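Week 6 handout: Hand-held grippers and the table clearing task
Building Robots at Home, evening stream
Notes by Moataz Slaoui

Bring your gripper, a small Phillips screwdriver and the printed jaw sheet from last week. If your linkages still bind, see Marius Văduva before we start.

1. Where we are up to

By now each pair should have two working hand-held grippers with matching jaws. They get used on an ordinary table at home, and the recordings go to the arm later in the course. You don't need the arm for any of this week's work.

2. Checking the jaws

Open and close each jaw 3 times before you record anything. Both sides should travel the same distance. If one lags, back off the pivot screws a quarter turn and try again. Don't use thread glue until you're happy with the movement -- it is a pain to get out.

Finger pads wear on the inner face first. Swap them in pairs. The Kerko pads in the parts drawer fit without trimming; the Tultasov ones need a little taken off the base.

3. Setting up the table

Use things you would be throwing out anyway. A mix of stiff and soft rubbish teaches you more than a row of blocks. Crushed cans, paper cups, wrappers and plastic bags all behave differently in the jaws, and clear plastic is the hardest to see on playback. Put them close together so that some overlap.
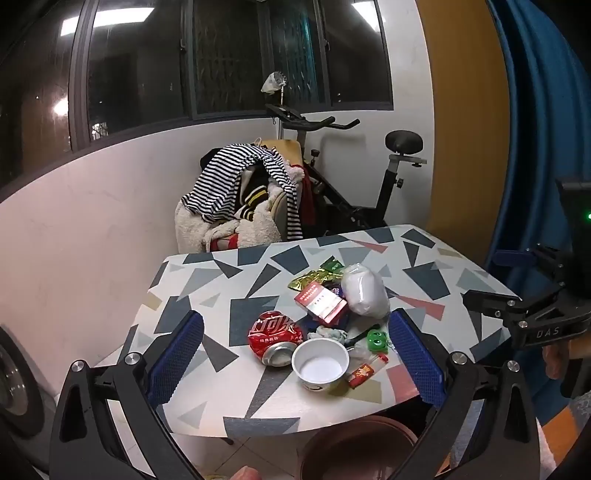

Put the bin within reach of both people and leave it in the same spot for the whole set. Start each run with the jaws open. Pick one item, lift it clear of the pile, drop it in the bin, then go back for the next. If you drop something, pick it up with the gripper and keep recording.

Work at an even speed. Last year's Kabbaj set had 499 runs, and we kept 446 after taking out the ones where someone rushed or used their fingers.

4. For next week

Record 92 runs per pair and label each one "cleared" or "not cleared". Copy the files to the Vetside folder by 9 pm the night before class. Write down any pad or screw changes, with the run number where you made them.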